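Notebook – appliance handling rules, laundry station
Stovwood site, May, started 9:40

Working through the draft of the Jirkton contact rules with the washer door and basket task. Draft is at revision 3. Goal for today is to get the door section into a state where the Hsu bench can use it without calling us.

Rules as they stand this morning:

Door is held by the rim only. No contact with the glass, the gasket or the latch slot.
Grip force limit on plastic trim is 50 percent of the arm's setting for metal parts.
Arm speed within reach of an appliance is capped at 200 mm/s, both arms.
If the door pushes back, stop and open the fingers. Do not pull harder.

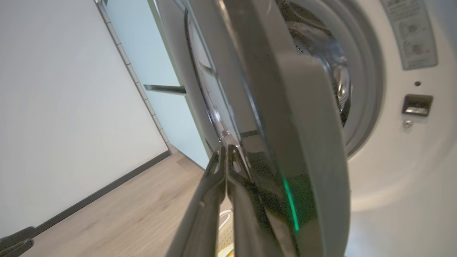

Who is allowed to raise the force limit during a run? The person holding the stop button, and only after the arm has been stopped and the change is written in the log.

That one was missing from revision 2, and the log shows why it matters: two changes last month with no initials next to them. Added as its own line under the force limit.

Also rewrote the part on waiting positions. The old text said "keep the gripper clear," and everybody read that differently. New text: when an arm is waiting, fingers are open, the wrist is still, and the tips are not touching the machine, the wall or the basket. I also want a line saying the

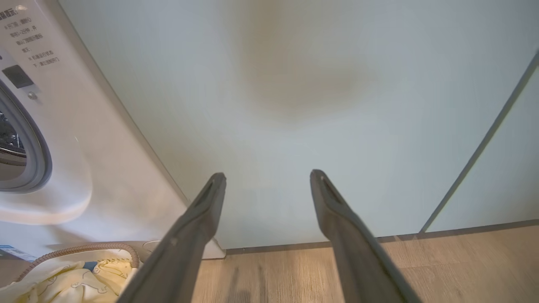

operator calls out before an arm leaves its waiting position. We do this at Stovwood out of habit but it was never written down. Drurnwood does it with a light on the cart – fine too, as long as it is one or the other and the sheet at the station says which.

Wiping down: fingertips get cleaned before any run with fabric. Grease from the bracket work ends up on the laundry otherwise. Put the wipes on the parts list, item 476.

11:15. Two-arm section. Longest argument of the day. Settled on one arm per job: the arm assigned to the door does not go for the laundry, and the other arm does not go near the door until the first one has let go or is called as holding. Cable check goes before this section, since a loop hanging from the wrist can catch on a basket handle.
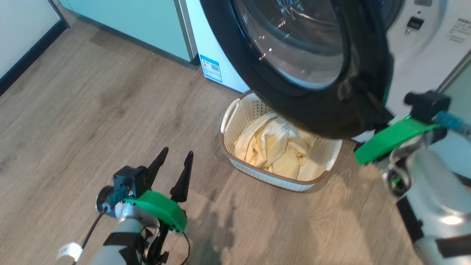
How often does the cable check have to be done? Before the first run of the day, and again after any stop where an arm touched something it was not supposed to touch.

Still open: whether the speed cap should drop further with a person inside the taped line. Hsu wants a full stop. I lean that way too. Left it marked in the draft.

To do: send revision 4 to Jirkton, reprint the station sheet, take the old one off the wall.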